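Orna Household Storage Study
Progress report to the Vasiliauskas Fund, second period
Prepared by Anastasia Psarras, Grovton

1. Work completed

The study compares small desktop storage boxes for people with reduced hand strength. During this period the team finished the sorting trials at the Grovton site and began the drawer trials. Participation stands at 30 households, as planned. Nearly 1000 timed entries have been logged, and all entries through the end of February have been checked against the paper sheets.

Sorting times varied more between households than between boxes. The main source of delay was deciding where an item belonged, followed by reopening a drawer to move something already put away. Labels on the drawer fronts reduced reopening, but small print was often missed. The next label set uses larger type and one word per drawer.

2. Drawer trials

The drawer protocol was revised twice. The first version asked for a full open and close on every item, which tired some participants early. The current version allows a drawer to stay open between items and records the final closing only. Results from the two versions are kept in separate tables and will not be pooled.

Box position also matters. With the box at the back of the work surface, small items tend to be left in front of it until the end of a session. Moving it forward shortens the reach but takes up sorting space. Both positions remain in the plan.

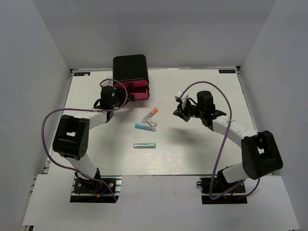 Contrast between the drawer front and the case is the next variable to be tested. Early comments favor a front that differs clearly in color from the body — several participants said they looked for the drawer by color first and by handle second. The comments were not prompted and have not yet been coded.

3. Budget and schedule

Spending is at 56 percent of the award. The Wovberg order for replacement drawer inserts arrived 2 weeks late, and the affected sessions have been rebooked. No change to the end date is requested.

4. Next period

Complete the drawer trials in both positions.
Code the open comments.
Send draft tables to the Fund for review.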